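Home / Services / Rooms We Look After / About Us / Contact

About Drormont

Drormont looks after the rooms where people at work eat, drink and wait for someone else to finish with the microwave. We supply the table, the refrigerator and what goes in it, and then we keep coming back. Most of our clients could do all this themselves. They tried, and then one of them opened a container at the back of a shelf and called us.

We began in one office in April, with a borrowed van and a stock of iced tea that Bart Nijs had bought on the strength of a very persuasive price list. The tea sold slowly. What the office wanted, as the manager explained to Bart at some length, was for the fridge to close properly and for somebody to take away the mustard. Bart took away the mustard. A business plan followed some months later, mostly to please the bank.

We now have six people and two vans, one of which has a working heater. Seniority decides who drives it, and seniority is still being discussed.

What we believe about tables

A shared table should be plain, light in color and easy to wipe. We have a weakness for white. White is unforgiving and people complain about it, usually while pointing at a mark they have just made. We regard this as the table doing its job. A dark walnut top will keep a tea ring secret for a year, and by then it belongs to the building.

Scuffs are another matter. A table that gets used picks up gray streaks and the occasional smudge, and our regular visit deals with the ones that want to be dealt with. Mirjam Timmermans, who runs our cleaning rounds, owns a range of sponges that the rest of us aren't allowed to touch. She has opinions about paper towels too. Ask her only if you have the afternoon free.
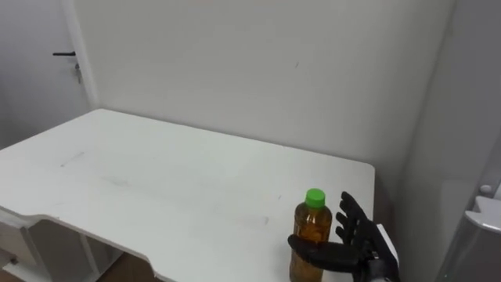 Do you supply the drinks as well as the furniture?

We supply both, or either one alone. Drinks are restocked on the same visit as the cleaning. Bottled tea, water and juice are standard, and anything else can be added to your list with a week's notice.

On the subject of lists: every client gets one, taped inside a cabinet door, with what is meant to be in the fridge and who to call when it isn't. Nele Willems writes them. She used to write safety notices, and it shows. Her entry on yogurt has been photographed and sent to us by three separate clients, one of whom wanted it framed.

Where we work

Our own place is the Zellwood building, in 568 square feet that the lease describes as "flexible." We flexed it as far as it would go. The stockroom is at the front, where a sensible firm would have put reception, and visitors are welcomed by shelving. Last year we delivered 1,272 cases of drinks out of that room, and Joris Van Damme would like it known that he carried the heavy ones.

How we lay out a room

Joris also does our floor plans. He starts with the refrigerator, which goes against a wall, near the end of the longest table and never in the middle of anyone's path to the door. White walls stay white. A wood floor stays bare, particularly if it is herringbone, and he will talk you out of a rug in fewer words than you'd expect from him on any other topic.

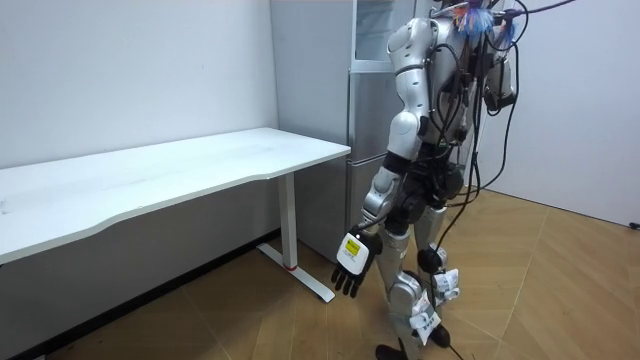
After that come the chairs, and chairs are where friendships end. We bring samples, let everybody sit, and go with whichever one gets the fewest emails. If your team is still divided after the second visit, Amber Smits will choose for you. She handles accounts and has no patience with lumbar support as a subject of conversation.

Who we work with

Our longest-standing client is Egilsson, who make filing software and eat more bananas than any office we have met. Vunder joined us this year with a kitchen nobody had claimed since the previous tenants, and a drawer of soy sauce packets we are still working through.

We take on offices, studios, workshops and small schools. We don't do weddings, though we have been asked, twice, by the same person.

If you would like us to look at your room, write to Amber through the contact page and tell her the length of your table and whether the fridge door closes. Please leave the mustard where it is until we get there.

Page last updated November 2025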